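**Automated cloth handling at Flenddale** is my attempt at a proper wiki entry on how our linen and garment plant went from all-hands folding to partly robotic folding. I've worked the finishing side for most of that stretch, so a lot of this is from memory (please fix what I get wrong, the edit button works for everybody!).

## Background

Flenddale takes in mixed textiles, which means sheets, clothes, curtains, kids' stuff, whatever comes through the door. Washing and drying have run on machines forever. Folding never did, and the reason is pretty simple if you've ever tried it: cloth doesn't hold a shape. A metal part looks the same every time you pick it up. A skirt looks different every single time, and so does the sheet under it.

The first machine we got was the Tekin, a flatwork folder that handles 64 pieces in a batch. It's great with pillowcases and hopeless with anything that has a sleeve, so garments stayed with us.

## Teaching by hand

The newer system is called Brirnuvano, and it learns from people. You hold a gripper in each hand and do the job with those instead of your fingers, and what you did gets saved as one demonstration. The first round called for 3,000 of them. Darcy Waaka did 608 all by herself, mostly on the early shift, and she still has opinions about corners. 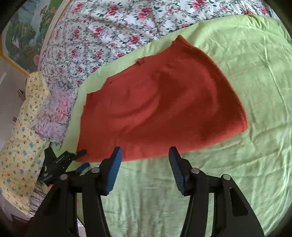 Getting a decent pinch is the part everybody struggles with at first. Come in too high and the fingers slide right over the edge, too low and you grab whatever is underneath as well. Darcy's advice was to slow down before closing, and that went into the training sheet word for word. Patterned backgrounds were left in on purpose, by the way, so the software wouldn't only work on a bare table.

## Changes to the work

Keith Ashby, who ran the folding line back then, split the job into three roles: loaders, checkers and demonstrators. I've done all of them. Loading is the dullest, checking is easy on the wrists but hard on the eyes, and demonstrating is the most fun (and the slowest, my goodness). The pay grade for demonstrators was argued over until March, when it was set one step above checkers.

Some people missed the chatter of the old long table, me included. You stand farther apart now. On the plus side, sore shoulders come up a lot less at shift handover, and new hires start on the grippers in their first week.

## Limits

Brirnuvano still hands back anything slippery, anything with a drawstring, and most fitted sheets. Those go to the manual bench, where Keith's old folding boards are still in use. A trial with the Enovmont sorting conveyor is planned, and I'll add a section once it's running.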